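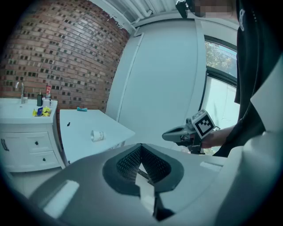 The second stage of our collection programme for household tasks began on 13 Jan 2025. Its purpose is to provide the Trarel model with examples of ordinary tidying, performed by people using hand-held grippers, before any of that work is attempted by an arm.

The target for the stage is 137 accepted examples. Each operator records for 20 minutes and then rests, as the trigger tires the hand sooner than one expects. Bianka Kovács reviews every recording and rejects those in which the marker on the tool cannot be tracked. Hesitations are retained — a model that has met only confident movements tends to recover poorly from a missed grasp.

Funmilayo Afolabi has asked that the starting positions of cups and bottles be varied more widely than in January's first trials. I agree with her, although it slows the resetting considerably. The written instructions have been amended and now run to five pages.

Recent posts
Notes on labelling at Olteo
Calibrating two grippers at once
A visit to the Bustgate workshop
Somogyi: what we kept and what we discarded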